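8 January 2025
By Beatriz Antunes

The records of the Wendville home defence company are held in 42 folders, and for many years only the first few were consulted with any regularity. I completed my reading of the full set in June. The following notes concern the company's final winter of service, a period which the published histories pass over in a paragraph.

The company was raised to guard the rail bridge at Durell and the fuel store on the Trirkthorpe road. Its nominal strength was 396 men. The muster books show that this figure was seldom reached, and that by the last winter a good many of those listed had been transferred to regular units without their names being struck off. The pay clerk noticed the error before the commanding officer did, and his letters on the subject grow steadily less patient.

Equipment was a further difficulty. Rifles were shared between the day and night guards, and the handover was recorded in a separate ledger kept at the bridge. Greatcoats were issued by section. One entry notes that the men posted at Durell had cut up grain sacks to line their boots, a practice the inspecting officer recorded without comment.

The ammunition returns deserve more attention than they have had. A return made at the start of the winter gives 3418 rounds in store. The next surviving return gives 1220. No engagement took place in the district, and the training diary mentions only two short range practices. My colleague Jacinto Quintero believes the balance was moved to the neighbouring depot under Captain Muñoz, whose own books are lost. I consider this likely – the Trirkthorpe road was closed by snow soon afterwards, and it would have been sensible to divide the stock beforehand.

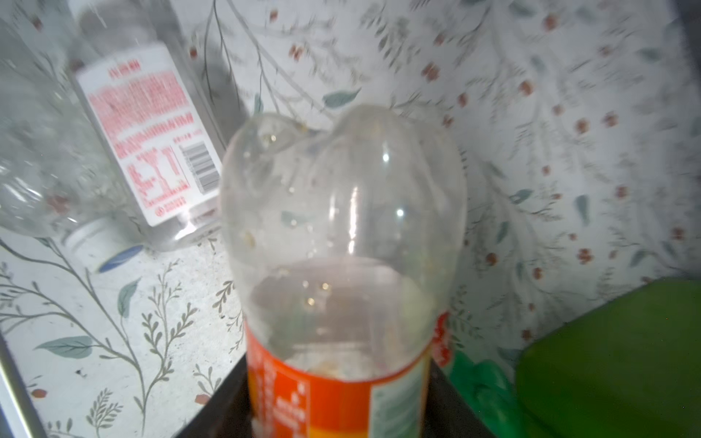
The guard at the bridge was reduced to a single section in the new year. Orders for that reduction survive in two versions, which disagree on whether the section was to remain overnight. The ledger settles the matter, as it carries signatures for every night until the company stood down.

I have not yet traced the nominal roll that was sent to district headquarters at the end. A copy is mentioned in the last folder, together with a covering letter, but only the letter is present. Quintero is checking the district correspondence, and I will post a correction to the strength figures if the roll is found.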